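Promau Wet Bench - Frequently Asked Questions

Last touched in April. If your question isn't in the list, mail the bench desk or ask Edeltraud Hubmann, she has the cupboard key.

Booking and access

How do I book the bench?
Sheet on the door of room 9. Write your name and the hours, that's it. Mornings go fast.

Can I just turn up?
If the sheet is blank, yes. If somebody comes in with a booking, they get the table.

How long is a slot?
Two hours, setup and cleanup included. Please don't start pouring ten minutes before the end.

Is there a phone number?
Extension 1146. Rings at the desk, not in the room. Leave a message.

Beakers and cylinders

Glass or plastic?
Plastic for anything with colored water. Glass is on the upper shelf and needs signing out.

Can I measure with a beaker?
For a rough amount, sure. The marks on a beaker are a guide only. If your sheet says 50 ml and means it, use a measuring cylinder.

Which cylinder do I take?
The smallest one that holds your whole amount in one go. Measuring 5 ml in the 100 is a bad idea, the lines are too close together for that.

I can't read the numbers, they're backwards.
You're reading through from the back. Turn the cylinder so the print faces you. Happens all the time with the see-through ones.

Where exactly do I read the level?
Cylinder standing on the table, your eye level with the liquid. Not held up in the air. Water curves up at the wall in glass, so read the bottom of the curve. In plastic it's often almost flat, then just read the surface.

Which beaker do I pour from?
One with a spout if you have it. Without a spout go slow, it runs down the outside.

How full can I fill them?
Leave room at the top, you still have to carry the thing. Half to two thirds is plenty for most of the exercises. 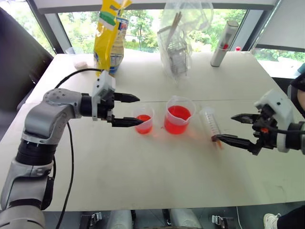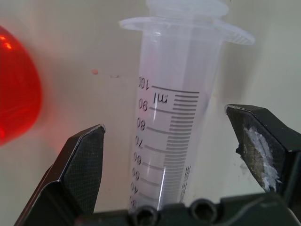 Spills, Dye & Cleanup

I got red on the table. Now what?
Paper towel right away, blot, then a damp cloth. Single drops count too - they dry and the next person puts a notebook on them.

Does the dye stain?
The table, not if you're quick. Sleeves, yes. Plastic gets a pink tinge if colored water sits in it overnight, so please don't leave it standing.

How do I clean the plastic pieces?
Warm water, drop of dish soap, soft brush for the cylinders. No scouring pads, they scratch and then the scale is even harder to read. Rinse twice.

Can they go in the dishwasher?
No. We lost five that way.

Where do they dry?
Upside down on the rack by the sink. Tall ones at the back, otherwise they get knocked over by whoever is reaching acros.

Can I pour the rest down the sink?
Colored water, yes, with the tap running. Anything else, ask first.

Can I keep my mix for next time?
In a Flolden bottle with a lid and a label, lower shelf. Unlabeled bottles get emptied.

Something cracked or leaks. Do I pay?
Not for plastic. Put it in the gray bin and tell Erick Mabula so he can order a new one. Dont put it back on the shelf.

Can I borrow a set to take home?
Up to a week. Same sheet, write "out" next to your name. Bring it back clean, and dry.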